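Chapter 7
Flat Enough: Boards, Glue Lines and What We Claim About Them

Woodworking books like to say that a glued-up board is more stable than a single wide plank. Some add that it will stay flat for life. Students should be slow to believe either statement until they have asked which board, how dry, and flat compared with what.

The usual argument is simple. Wood swells and shrinks across the grain as the air around it changes. Cut a wide plank into strips, glue the strips side by side, and the pull of one strip is supposed to cancel the pull of the next. Supposed to. The argument says nothing about strips cut from the same bad plank, or about a board sealed on one face and left bare on the other. 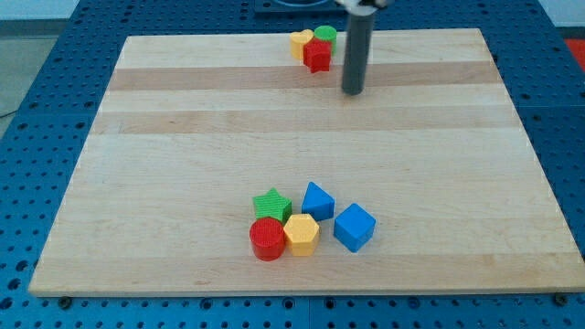
Figure 7.1 A board of glued strips on a perforated blue work surface. Note the darker bands among the pale strips.

Color is a poor guide to any of this. Beginners see a dark strip beside a pale one and decide that the dark one is harder, older or weaker. It may be none of these. A photograph won't settle whether a board is flat, either, and neither will a quick look across the bench. You need a straightedge, a light behind it, and some patience.

Ferenc Nyitrai's shop notes, which we return to in Section 7.3, follow one board 700 mm long and 300 mm wide from December until summer. He expected it to stay put. His own readings made him less sure, and he had the good sense to print them anyway.

Before you read on, write down what you would accept as proof that a board is flat. Keep the page. You will need it for Exercise 7.1.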